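Valleck 환전 단말 사용 설명서
제4장 환율표 설정 및 통화쌍 등록

본 장은 관리자 권한을 가진 사용자를 대상으로 한다. 창구 담당자 권한으로는 4.3절의 조회 기능만 사용할 수 있다.

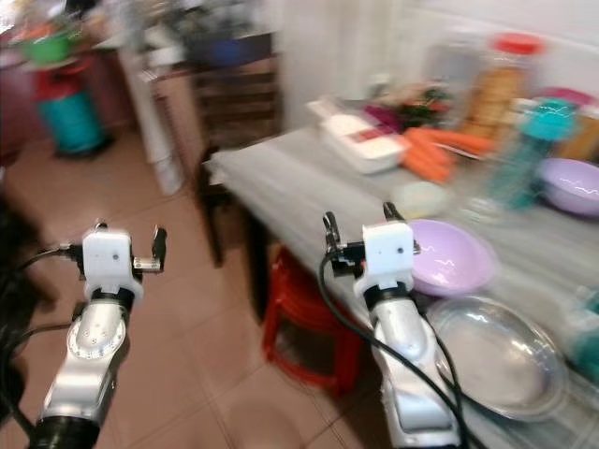
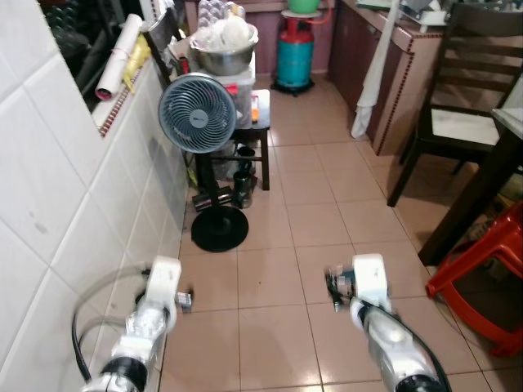
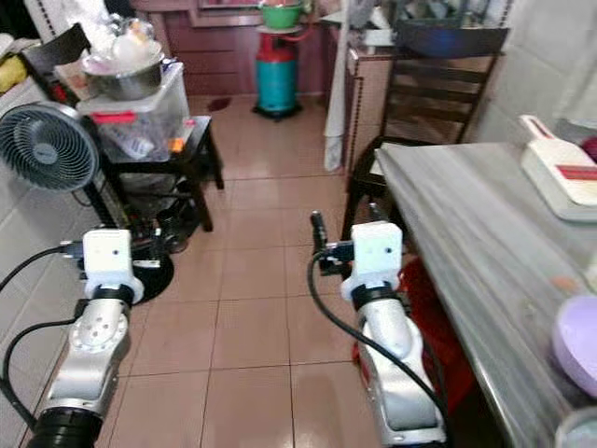
설명서 개정 8판 | 41쪽

4.1 설정 전 확인 사항

환율표를 등록하기 전에 다음 항목을 확인한다.

1. 단말이 Roussel 시세 서버에 연결되어 있는지 확인한다. 화면 오른쪽 위의 연결 표시가 녹색이어야 한다.
2. 기준 통화가 지점의 회계 통화와 일치하는지 확인한다. 기준 통화는 [설정] > [지점 정보] > [회계]에서 조회한다.
3. 당일 미마감 거래가 남아 있지 않은지 확인한다. 미마감 거래가 있으면 [환율표] 메뉴가 비활성 상태로 표시된다.

참고: Clorkthorpe 지점용 단말은 기준 통화가 출고 시 고정되어 있으며, 지점에서 변경할 수 없다.

4.2 통화쌍 등록

1. 주 메뉴에서 [환율표] > [통화쌍 관리]를 선택한다.
2. [신규]를 누른다. 입력 창이 열린다.
3. '매도 통화'와 '매입 통화'에 세 자리 통화 코드를 입력한다. 소문자로 입력해도 저장 시 대문자로 변환된다.
4. '표시 단위'를 선택한다. 기본값은 1이며, 엔화와 같이 관행상 100 단위로 고시하는 통화는 100을 선택한다.
5. '소수 자릿수'를 입력한다. 입력 범위는 2에서 8까지이다.
6. '가산율'에 매매기준율 대비 가산 비율을 퍼센트로 입력한다. 매입과 매도의 가산율은 따로 입력한다.
7. [저장]을 누른 뒤 관리자 비밀번호를 입력한다.

저장된 통화쌍은 '대기' 상태로 목록에 추가된다. 다음 시세 수신 시 '사용' 상태로 바뀐다.

주의: 표시 단위를 변경하면 이미 출력한 고시표의 금액과 단말 화면의 금액이 서로 달라진다. 변경 후에는 고시표를 다시 출력하여 교체한다.

주의: 통화쌍은 한 단말에 최대 70개까지 등록할 수 있다. 한도를 초과하면 오류 E-41이 표시되고 입력 내용은 저장되지 않는다.

4.3 환율 조회

1. 주 메뉴에서 [조회] > [현재 환율]을 선택한다.
2. 통화 코드를 입력하거나 목록에서 선택한다.
3. 금액을 입력하고 [계산]을 누른다.

조회 결과에는 매매기준율, 현찰 매입률, 현찰 매도률, 송금 환율이 표시된다. 수수료는 포함되지 않는다. 수수료를 포함한 금액은 [상세] 탭에서 확인한다.

조회 화면의 환율은 마지막 수신 시각 기준이다. 수신 시각이 붉은색으로 표시되면 시세가 갱신되지 않은 상태이므로 해당 환율로 거래를 확정하지 않는다.

4.4 수동 환율 입력

시세 서버와의 연결이 끊긴 경우에 한하여 환율을 수동으로 입력할 수 있다.

1. [환율표] > [수동 입력]을 선택한다.
2. 대상 통화쌍을 선택하고 매매기준율을 입력한다.
3. '사유' 항목에서 해당 코드를 선택한다. 통신 장애는 02, 서버 점검은 03이다.
4. 승인자 계정으로 로그인하여 [승인]을 누른다. 입력자와 승인자는 서로 다른 계정이어야 한다.

입력값이 직전 기준율에서 8% 이상 벗어나면 확인 창이 한 번 더 열린다. 값을 다시 대조한 후 진행한다.

참고: 연결이 복구되어도 수동 환율은 자동으로 해제되지 않는다. [환율표] > [수동 해제]에서 통화쌍별로 해제한다.

4.5 이력 보관 및 내보내기

환율 변경 이력은 단말 내부에 저장되며, Indidness 정산 모듈이 설치된 경우 마감 시 정산 서버로 함께 전송된다. 이력을 파일로 저장하려면 [이력] > [내보내기]에서 기간과 통화쌍을 지정하고 CSV 형식을 선택한다. 파일의 시각은 단말에 설정된 표준 시간대를 따른다.

이력 항목은 수정하거나 삭제할 수 없다. 잘못 입력한 환율은 4.4절의 절차에 따라 새 값을 입력하여 정정한다.

본 장 작성: Maxence Millet
기술 검토: Baptiste Delorme

다음: 제5장 고시표 출력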